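Grollow adds shared albums and offline editing to its mobile video app

2 min read

BAMHAM, 13th June. Menduvgate today released a new version of Grollow, its app for putting together short videos on a phone. The update lets a group of people add clips to one shared album and build a finished video from it, and it lets them do the editing without a data connection.

Shared albums were the most requested feature among people who tested the app in January. Until now, each person had to send their clips to whoever was doing the editing, usually by text message, and the clips often lost quality on the way. With the new version, the person who starts an album sends out a link. Anyone who opens it can add clips at full size, and an album can hold up to 800 of them.

Editing works the way it did before. Users pick their clips, drag them into order and trim the ends. Grollow then evens out the sound between clips and suggests places to cut. Every suggestion can be turned down. There are 47 title styles in this release, including a plain one with no animation.
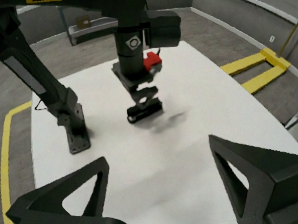
Rendered view of a black robot arm above a white tabletop.

Offline editing is new for both phones and tablets. Clips that have already been saved to the device can be cut, arranged and captioned on a plane or anywhere else without service. Changes are sent to the shared album the next time the device connects. If two people have edited the same video in the meantime, the app keeps both versions and asks which one to use.

The sound tools were built with Mudaliar, an audio software firm that has worked with Menduvgate since the first version of the app.

Grollow is free to download. The free plan covers 2 shared albums at a time and videos up to 5 minutes long. A paid plan removes both limits. Current subscribers will get the update at no extra charge, and videos they have already made will open in the new version without being converted.

About Menduvgate
Menduvgate makes video and photo software for phones and tablets. The company is based in Bamham.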